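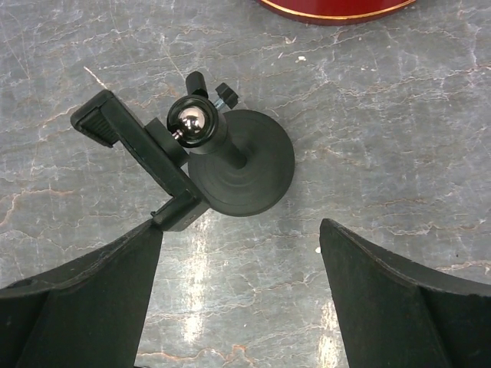
Can the wrist camera alone tell us if a grip is good?
Only some of the time, and less often than the Skorno gripper's product page made us expect.

We ran 105 grasps in January with two sets of fingers on the same arm, the stock Skorno pair and a softer pair from Bodesberg. The phone mount was the object we argued over most. Black fingers on a black clamp arm give the camera very little edge to work with, and polished stone throws glare right where the fingers close. The chrome ball didn't help either.

The soft fingers scored better, but I don't trust the gap. We changed the closing speed halfway through — my mistake — and never reran the first 30. Parkino, our controller software, also logged a few drops as successes. I would repeat the whole set on a dull surface before buying anything.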